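Learning to sleep again (a very unglamorous update)

So I've been promising this one since March, and a few of you have been poking me in the comments, and okay, fine, let's talk about sleep. Mine has been terrible for years. I'm the person who lies down exhausted and then remembers every embarrassing thing I said in tenth grade.

What finally pushed me was falling asleep during my own kid's recorder concert. Recorders! Do you know how loud those are? My neighbor Réjean Perron was sitting next to me and had to elbow me awake for the applause.

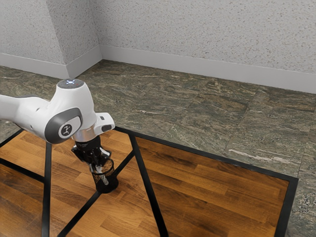 What time should you go to bed if you can't sleep? Go when you're sleepy, and keep your wake-up time the same every morning, weekends included.

I hated that advice when my doctor gave it to me. I wanted a bedtime! I wanted a rule with a number in it! But I'd been crawling under the covers at nine and staring at the ceiling until midnight, and all I'd managed to do was get really good at staring at the ceiling. Now I stay up reading on the couch until my eyes start to cross, and the alarm goes off at 6:15 no matter what. The first 5 days were awful. I put orange juice in my coffee.

The other thing I changed was the reading itself. No phone. I've been working through a paperback about the Quintero family, who run a failing hotel and never seem to speak to each other, and it's perfect because I do not care at all what happens to them. Three pages and I'm yawning. (Sorry to whoever wrote it. I'll finish it by Christmas.)

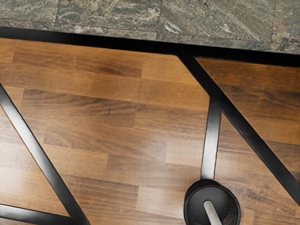
1,584 words in the long version, newsletter folks, it's in your inbox

Things I tried that did nothing for me: the Plilon pillow, which smelled like a new shower curtain for weeks, and a Cemska tea that tasted like lawn. My sister swears by the tea, so maybe it's me. I also had a white noise machine for a while, but the rain setting just made me need to pee.

I do still wake up at 3 some nights. I used to check the clock and do the math on how many hours I had left, so the clock now faces the wall. If I'm still awake after a bit I get up, sit in the kitchen with one small lamp on, and fold whatever laundry is lying around. Then back to bed. The socks have never been so well matched.

Next week I'll get into naps, which my husband and I disagree about pretty strongly.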